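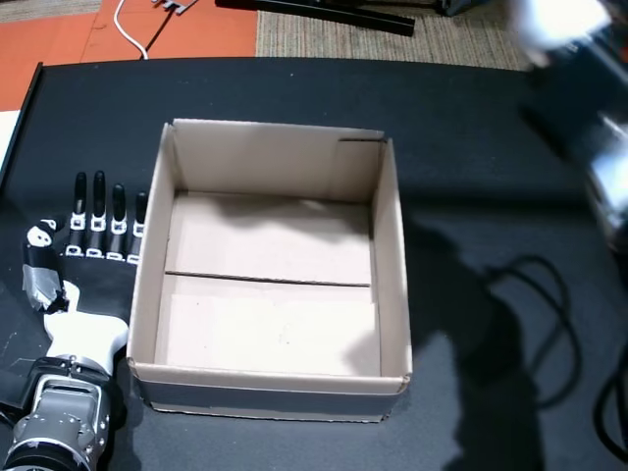 The work table at Nonstead, with one hand beside the box.

Ovidiu Sârbu keeps a running total on the wall next to the door. When I visited in August it stood at 3,070, which is the number of demonstrations his group had accepted for Narnora, a collection of two-handed pick-and-place recordings. He changes it at the end of each shift and doesn't round it.

"People ask how good the model is, and I tell them how many clean examples we have," he said. "I can't say much about the model until I know that."

The task sounds simple. An object goes on the table, one of the hands picks it up, and it ends up in a cardboard box. An operator drives the arms through the motion while the joint positions and camera views are saved together. Later the learning system is trained to produce the same kind of motion from what the cameras give it.

Sârbu came to Nonstead from Fabbri, where he programmed packing cells. There, he said, a part arrived in the same place every time, and if it didn't, someone fixed the feeder. "My whole job was getting rid of variation. Now I have to put it back in, and I have to do it on purpose."

So the object moves between recordings. The operators work from a printed sheet that gives a starting area but no exact point. Sârbu stopped using taped marks after the first batch, when he went back through the recordings and found that the can had been set down in almost the same spot for most of a morning.
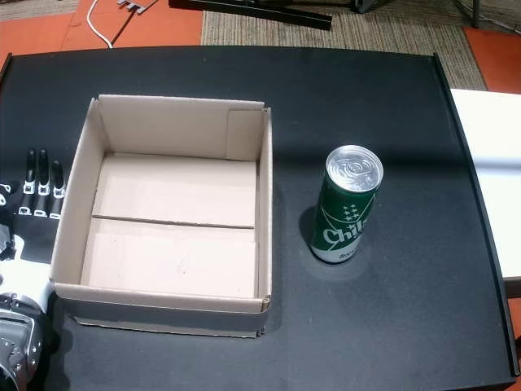

A green can standing to the right of the box.

Cans are harder than they look, he told me. They're tall for their width, and a finger that comes in a little early will knock one over before the grip closes. The metal top also throws back light, and the reflection changes with the time of day.

I asked whether he kept the recordings where a can fell over.

"We keep them, but in a different folder," he said. "If the operator recovers and finishes, that's useful. I want the system to see a recovery. If the operator stops and reaches in with his own hand, it goes out."

Of the last 387 recordings his group checked, 354 were accepted. The rest had a mix of problems. Some had gaps in the camera data. In others the operator had paused too long, and Sârbu worries that a model will learn the pause along with everything else. He watches each one himself at double speed, usually after 4 p.m., when the arms are off.

A recording takes nearly 40 seconds, and resetting the table often takes longer than that. I had expected the slow part to be the driving. Sârbu said new operators expect the same thing and rush the reset, and then the box creeps across the table over the course of an hour.
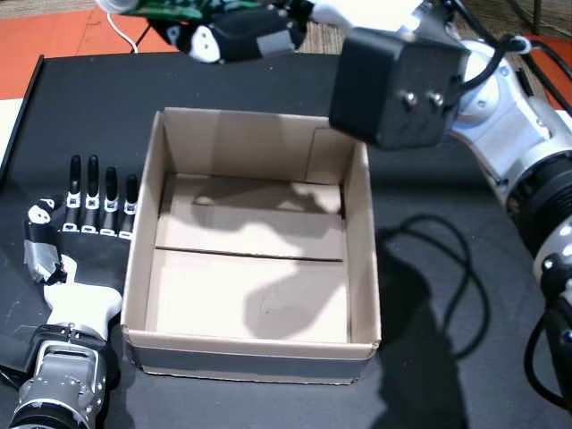 Shadows came up several times while we talked. An arm reaching over the table can darken the inside of the box, and the shape changes with every movement. An early version of the model did well in the morning and poorly after lunch. Sârbu's group spent two weeks on the software before someone compared the lighting.

"I could put up panels and make it all even," he said. "Then it works in this room with the panels. I'd like it to work somewhere else too."

Somewhere else, for now, means Cevasus, a partner site that will run the trained model on its own table later in the year. Its room has windows on a different side and a lighter tabletop. Sârbu has asked them not to send pictures of their setup, so that nobody in his group is tempted to copy it.

He is less patient with the question of how many examples will be enough. He has heard numbers from other groups and doesn't find them much help, given how different the objects and hands are. His plan is to train again after the next batch, look at which grasps fail, and record more of those.

Before I left he checked the afternoon's sheet and found two starting areas that had been skipped. He wrote them at the top of the next one and went to change the number by the door.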